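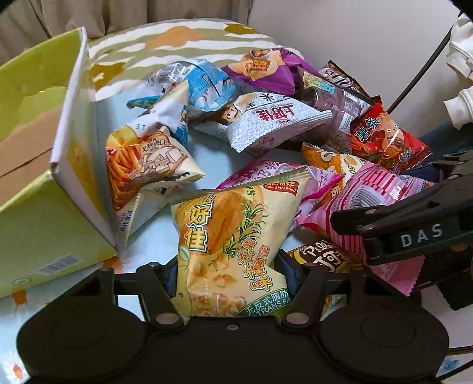

Automated packing at the Menport site: your questions, answered

We know a lot of you have been wondering what the new Trekix line means for your shift, your pay and the people you work beside, so we've gathered up the questions we hear most (thank you for asking them, please keep them coming!).

Will I lose my job?
No. Everyone on the mixed-snack benches at Nimden keeps their position and their hours. What changes is how you spend them, with less reaching and bending and a good deal more checking and sorting out the odd ones.

Why do snack bags need so much teaching?
Anybody who has packed them knows! They're slippery and full of air, and they slide under one another the minute you look away. A box behaves itself, but a puffed corn bag has to be held firmly enough to lift and gently enough not to pop, and your hands already know how. That's why we ask experienced packers to do the showing, with the hand-held grippers.

How long is a teaching session?
50 minutes, then a proper break away from the bench. You can do up to 2 in a shift, and if your wrist gets tired, please stop sooner and tell your lead.

Does it count as paid time?
Yes, at your normal rate, and so does the training beforehand.

Is anyone scoring how fast I go?
No, and please don't rush. Sessions recorded with the grippers are never used in reviews. We have 2,073 good pickups so far, and the slow, careful ones are every bit as welcome.

What if I'd prefer not to take part?
Just say so, and you'll stay on your usual bench.

When does the line start?
We're hoping for February, on the Liepiņa orders first.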